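# Chapter 4: Putting the Game Away

A chess set has 32 pieces and a strong wish to have 31. Every household learns this sooner or later, usually in July, when it rains and the only bishop left is a cork. Noreen Brophy, who ran the games library at Justhorpe, lent out 117 sets in her first year and came to regard the pawn as a kind of liquid.

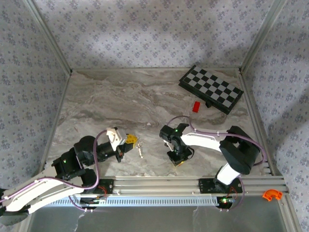 Storage begins with the board. A folding board is a lid as well as a playing surface, so decide early which job it has today. Look for the hinge or latch on its edge, like the small black one here, and clear whatever lies beside it, red block included, before you fold. Marble patterns hide small gray things very well. Check the tabletop twice, then count the pawns.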